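4.2 Data collection in the sloped bin

For the second group of experiments we replaced the flat tray by a metal bin with two compartments. The reason for this choice is simple: in the tray, the policy from Section 3 could reach almost every bar from straight above, and the difference between our method and the baseline remained small. In the bin, a bar may come to rest against the sloping partition, or it may touch one or more other bars, so that the free space for a finger becomes narrow.

Each episode starts with bars of two colors placed in the front compartment in random poses. The policy receives the color as a condition and must grasp one bar of that color without moving the others more than necessary. We collected 1,035 episodes in this way, and 80 of them were kept apart for evaluation. The bin was held to the table with clamps during all episodes -- in the first trials it shifted when a finger pressed on the wall, and these trials are not included.
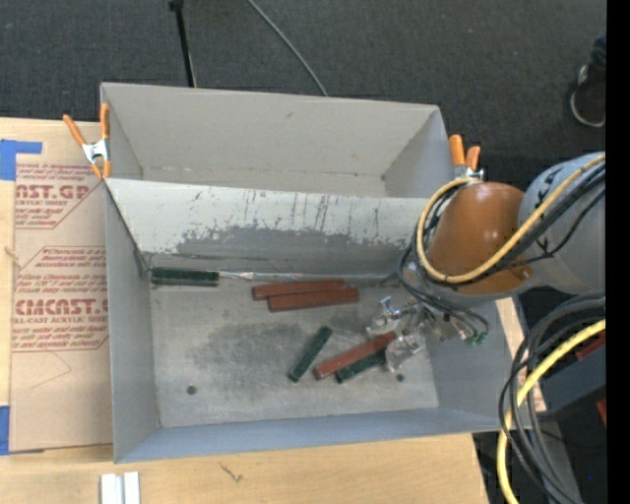 Figure 4. Bin setup with three reddish-brown and three dark green bars in the front compartment. The gripper is open at the right side of the bin.

Ruben Geerts objected, when he read an early draft, that color is too easy as a condition and that a network could solve the selection without learning anything about contact. Shape or weight, he wrote, would be the more honest test. We agree in part. Color was chosen so that an error of selection can be separated from an error of grasping, and we report the two errors separately in Table 3.

The larger part of the failures belongs to the second type. When two bars lie parallel and touch each other, the baseline often closes on both of them. Our method, called Sumis in the following, first scores the gap on each side of the target and prefers a grasp near a free end. A wrist rotation is added if the score is low for both sides. After 15 seconds without a closed grasp the episode is stopped and counted as a failure.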